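Brarkden Hand Gripper: Setup, Care and Repair FAQ
By Araceli Ibarra
December 2021
Filed under: Workshop > Handheld Units > Questions We Keep Getting

These are the questions that land in the Forcombe repair inbox, tidied up and with the swearing removed. They cover the two-finger Brarkden handheld with the blue pads, which is the one most of you have. If yours has the older Zoklow fingers, the cleaning advice still holds and the screw advice doesn't.

My new unit squeaks. Is it broken?

Probably just dry. Put one small drop of light machine oil on each of the round pins in the finger linkages, work the trigger twenty times, and wipe off whatever comes out. One drop. Poul Bisgaard, who does most of our bench repairs, once took in a unit so well oiled that he needed a second towel to hold it. If it still squeaks after that, look for a bar rubbing against its neighbor. There will be a bright scuff where the black finish has worn.

How do I know the fingers are lined up?

Close them slowly on a sheet of plain paper and pull. The paper should drag evenly across both pads. If it swings like a gate, one pad is meeting the other at a corner. Loosen the pad screws half a turn, close the fingers with normal pressure, and tighten with the fingers still closed. People like to do this with the fingers open because it's easier to reach the screws. It is easier. You'll also be doing it again after lunch.

Do I have to realign it every time?

No. Do the paper test at the start of the day and after any drop. "I only set it down hard" counts as a drop.

Which pads should I use for clothes and bedding?

The textured blue ones. The smooth ones are fine on boxes and bottles and hopeless on anything slippery. Puffy jackets are the worst of the lot: the shell slides over the filling, the filling slides over the lining, and you end up with a firm hold on a small pinch of air. Open wide, come in low, and take more cloth than seems polite. If you pinch right at a seam you'll get a better hold, and you'll also find out whether your pad edges have burrs on them.

Check for burrs before the session, by the way. Run an old nylon stocking or a bit of lining fabric over the pad tips and along the inside of each bar. Anything that snags it will snag a quilt, and the quilt's owner will be less relaxed about it than the stocking was. A fingernail file takes off most burrs.
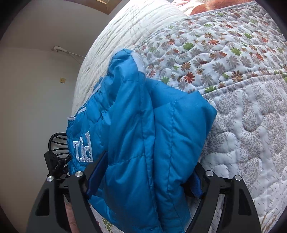
The other thing cloth does is shed. Lint packs into the gap between the bars, where it soaks up oil and turns into something like gray felt. The trigger gets slower so gradually that you'll blame your hand. After a day of bedding, blow out the linkages, then go in with a dry toothbrush. Tweezers for long threads. Pull a wound thread in the direction it unwinds, please; Poul keeps a small jar of ones that were pulled the other way, along with the pieces they broke.

How long do pads last?

On fabric, ours average 56 hours of use. On cardboard, a lot less. Cardboard is sandpaper with better public relations. Change both pads together even if only one looks tired, or the paper test will drive you up the wall.

The pad came off in the middle of a session. Can I glue it?

You can, and then you can explain it to us. Super glue creeps under the backing, sets in lumps, and leaves the pad tilted. Use the screws that came with it. If the threads are stripped, stop and send in the finger. In a pinch, double-sided tape will get you to the end of the day on light items. Write the change in your log so whoever goes through the recording knows why the grip looks different from one clip to the next.

What can I clean the pads with?

Lukewarm water and a little dish soap on a cloth, then let them air dry. No alcohol and no furniture polish. (Yes, furniture polish. It smelled of lemon and held nothing.)

The trigger reading doesn't go to zero when the fingers are closed.

Reset it in this order:

1. Take the pads off and close the fingers all the way.
2. Hold the reset button until the light blinks.
3. Put the pads back and close again.
4. Read the number.

Anything up to 2 is fine. Higher than that usually means lint behind a pad backing or a pad screwed down crooked. When it's fully open, a healthy unit reads 91. If yours opens to less, see the felt, above.

How tight should the pins be?

Tight enough that the bars don't rattle, loose enough that the fingers fall open under their own weight when you turn the unit on its side with the trigger released. Demetrio Pastor sets his by ear and gets it right, which is annoying and can't be taught. For everyone else there's the tilt test. Add a dab of removable threadlocker once you're happy. Removable. The permanent kind lives up to its name.

Can I work with the cable plugged in?

Yes, if you give it slack and run it behind you. On a bed or a couch it will find its way under whatever you're picking up. Clip it to your belt, leave one loose loop at the wrist, and look at the plug for bent contacts before you start.

What does a full service include, and when is it due?

Every 160 hours, or when the trigger feels gritty after a proper brushing. We strip the fingers, replace the pins and washers, check the bars for bends, fit new pads and run the zero and open readings again. Bent bars get replaced. Boonmee Prasertsri handles shipping and would like me to say that the unit should arrive in a box. In August one came wrapped in a bath towel inside a pillowcase, and it was in better shape than several we've had in boxes, but she'd still like a box.

Can I get the fingers in a color other than black?

No.

Where do I get spare parts?

Pads, pins and pad screws come from the Vidal counter or from us, same price. Order screws in bags. You'll drop the first one into the carpet before you've finished reading the label.

I have a question that isn't on this page.

Write to the repair inbox with the serial number, what you were picking up, and whether you've done the paper test. If you haven't, do it first, then write.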